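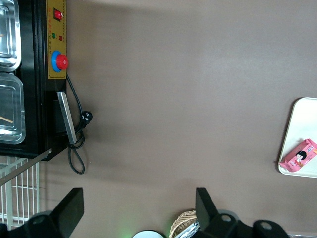 FOOD & COUNTER

Fri 5 May
By the Jelstead Counter staff

The owner of Jelel, a snack shop in Jelstead, does most of her talking with her hands on the counter. She has run the place for 2 years, and the countertop machine with the yellow panel was the first thing she paid for.

"People ask about the food first and then they ask about the machine," she said. "It's the yellow. You see it from the door."

The machine has two stainless steel trays, a red rocker switch near the top of the panel, and a big round red button set in a blue ring. She bought it secondhand from Dumitrescu, a kitchen dealer on the other side of town, for $328. A new one was going to cost her more than 500.

"I went in for a shelf," she said. "I came home with that and no shelf."

She likes a control she can find without looking. Her last machine had a flat touch panel, and it stopped responding when her fingers were greasy.

"A switch is a switch. You push it and you feel it move."

The power cord is her one complaint. It curls up beside the machine and takes space she would like for wrapping orders. She pulls the plug before she wipes the counter, every time, and she has taught her two part-timers to do the same.

"I don't care how late it is. Plug out, then the cloth."

She keeps few things on the counter. There is a wicker basket, and a white tray where the packaged snacks go. The pink packets with the cartoon girl on them sell to children after school, she said, and to quite a few of their parents.

"I tried putting them up on the wall. They didn't sell. On the tray, they sell."

The building dates from 1885 and the wiring has been redone in pieces. An electrician from Sonance is coming in June to add an outlet behind the counter, so the cord can go straight back. She expects to close for a day while the work is done.

She has no plans to replace the machine. She would like a longer counter, but the wall is where it is.

"I'd move the tray over a little," she said. "Then maybe I'd get my shelf."

Last updated: Fri, 4:10 p.m.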